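Patia grasp simulator, seven weeks in

Category: Robotics / Software and kits under test
Print this post | E-mail this to a friend

I have been running Patia since the start of the spring as a replacement for the home-made simulator we had used for bin picking. It is sold by Alletti as a yearly licence, with an object library and a set of gripper models included. The list price is 3000 for a single seat. I paid for mine, less the discount they give to anyone who moves from the older product, and I have no other connection with them.

The short version is that the contact model is good, the object library is better than I expected, and the documentation is poor. The longer version follows, in the order in which I met the problems.

Installation

The installer wants its own Python and will not share. I lost an afternoon to this on the first machine and ten minutes on the second. Thabiso Adams had already posted the fix on the user forum: set the library path before the first launch and not after it, as the program writes the path into its settings file once and never reads it again. The manual says the opposite on one page and nothing on the others.

Licences are checked over the network at launch. If the check fails you get a grey window and no message. The log file does contain the reason, in plain words, so the information exists and simply isn't shown.

Scene building

Scenes are plain text files. You name a container, a list of objects and a seed, and the program drops the objects in and lets them settle. The same seed gave me the same pile every time on one machine. Across two machines with different graphics cards it did not, and support confirmed that this is expected. If you need to compare results between machines, save the settled poses and load those. It adds a step but takes very little time.

The library leans towards household things, with a fair number of oddities. I like this. Our old simulator had boxes, cylinders and one badly scanned drill, and a grasp planner tuned on those will do well on boxes and cylinders. Patia will give you a spray bottle, a skull, a piece of fruit and a mug in one heap, and the planner has to cope with trigger heads, eye sockets and handles all at once. Clear plastic is rendered with proper highlights, which upsets the depth estimate in much the same way as real clear plastic does.

The wrist view is the one I use most. It is fixed to the hand, so the fingers are always in it, and you can see how much room there is on either side before the approach begins.
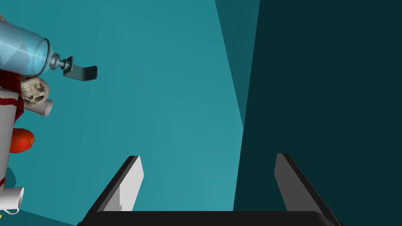 Contact and friction

This is where the money went, as far as I can tell. Fingers have a proper soft-contact option, with torsional friction, and thin handles no longer spin in the grip like a propeller. I set the same finger pad values that we had measured on our own bench and got slip at loads close to the real ones. Close is the word I would use. I have not run enough trials to put a figure on it and I distrust the figure in the brochure, which does not say what objects were used.

Two faults to report. First, cloth is treated as a stiff body unless you turn on the deformable solver, and the deformable solver is slow enough that I left it off for everything but a handful of runs. Second, objects resting against a wall at a shallow angle sometimes creep. The creep is slow and you will miss it unless you plot the poses over time. Valbona Todorova, who answered my ticket, suggested halving the time step. That cured it and doubled the run time, as one would expect.

Rendering

Shadows are on by default and are rather hard. Flat-coloured container walls come out with one side bright and another nearly black, depending on where the lamp is put. I spent a while thinking this was a bug in my scene file. It was the lamp. Moving it over the centre evens things out, but I went back to the default in the end, as our real bins are lit just as badly.

You can randomise lamp position, wall colour and surface roughness from the scene file. Camera noise is a separate module and costs extra. I did not buy it. Tamer Nseir has written a small noise script which does most of the same job, and it works on saved images with no changes.

Speed

On my desktop, a pile of 19 objects settles fast enough that I don't go and make tea. The renderer is the slower half. Running without a window helps, although version 17 of the client has a fault where the windowless mode ignores the image size you ask for and gives you the default. The fix is promised for the next release. Until then, ask for the default size and crop.

Running several scenes side by side works well up to the memory limit of the card and then fails all at once, without saving anything. Save early.

Support and documentation

Support is by e-mail and has been quick. Replies came the same day, usually by four in the afternoon, from people who had clearly opened my files. The documentation seems to have been written for an earlier version and patched. The gripper chapter describes a three-finger model that I cannot find in the library, and the coordinate conventions are given in two places that disagree. The second one (the appendix) is correct.

What I compared it with

I also had a trial of Trurkley, which is cheaper and has a much nicer editor. Its contact model was not usable for us: anything thin went straight through the fingers at normal closing speed. If you only want images to train a detector, it would do the job, and the editor would save you time. Sibiya was the other candidate, but they would not quote for a single seat.

I will renew Patia for another year. I would like the creep fixed without the smaller time step, and I would like one set of coordinate conventions. My scene files and the settings for the finger pads are available if you write and ask. Svenja Gerlach has a version of them adapted for a suction cup — ask her for that one, as I haven't tested it.

Tags: simulation, grasping, bin picking, Patia, reviews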